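Nidwood Robotics Club
About Us

Home | About Us | Projects | Join | Contact

Who we are
The Nidwood Robotics Club is a student club for manipulation and automation work. Membership is limited to 30 students per year. Members come from the mechanical, electrical and computer science tracks, and no prior robotics experience is required. The club is run by its members under a faculty advisor, Nnamdi Adeyemi, who also teaches the second-year controls course. The student lead for the current year is Pádraig Mac Giolla.

What we work on
The club's main project is Farnia, a table-clearing task set for a single arm with a two-finger gripper. The arm has to pick up tableware and small items from a flat surface and put them in a container. Objects are ordinary ones: cups, bowls, plates, cutlery, snack packets. They differ in stiffness, shine and shape, and a grasp that suits a bowl is usually no good for a fork lying flat. 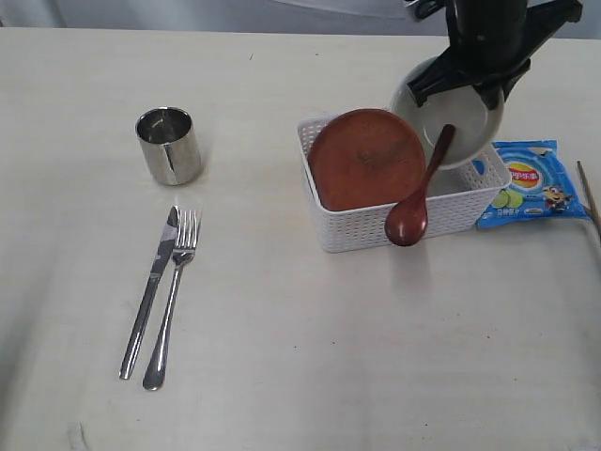
Each member is assigned one part of the task. The current parts are grasp planning, arm motion, perception, logging and test procedure. Parts rotate at the start of each term. A member who leaves a part writes a handover note, and the next member has to repeat one full test run from that note before changing any code.

How we test
A test run is a fixed list of start layouts. The layout sheet gives the position and angle of every object, and the operator sets the table by hand before each attempt. An attempt ends when the table is clear, when the time limit is reached, or when the operator presses stop. All three outcomes are logged. Attempts stopped by the operator count as failures in the results table – there is no separate category for them.

The Farnia log held 400 attempts at the close of the last school year. Logs are open to all members and are kept for as long as the project runs.

Views from the wrist camera are stored with the joint data. Polished metal is the hardest case for our perception code, and cups and cutlery get more layouts than any other objects.

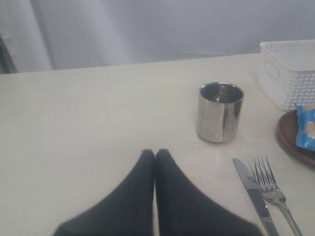
Farnia table layout from the wrist camera, with a steel cup ahead of the gripper and a knife and fork to the right.

Competition
The club enters the Plerkesov Student Manipulation Challenge, held each October. Teams receive the object list in advance and the layouts on the day. Scoring is by objects placed, with a deduction for each drop. Entry is as a team, and all members may attend, including those whose part is not in use that year.

Preparation starts in the summer term. The code is frozen two weeks before the event, and after that only the layout sheets and the speed limits may be changed.

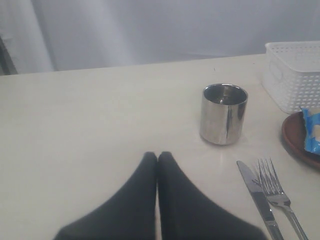 Wrist camera view with the gripper fingers together. The basket is at upper right.

Facilities
The club works in the Vidal Building, ground floor, in the room next to the machine shop. The room is open to members on weekday evenings. New members complete a 40-minute safety session before operating the arm. Two people must be present whenever it is powered – one at the keyboard and one at the stop button.

Joining
Applications are made through the Join page. Please state your track, your year and which part of the task you would like to work on first. Places on perception fill early, and applicants should list a second choice.

Page last updated Wednesday, August 7, 2019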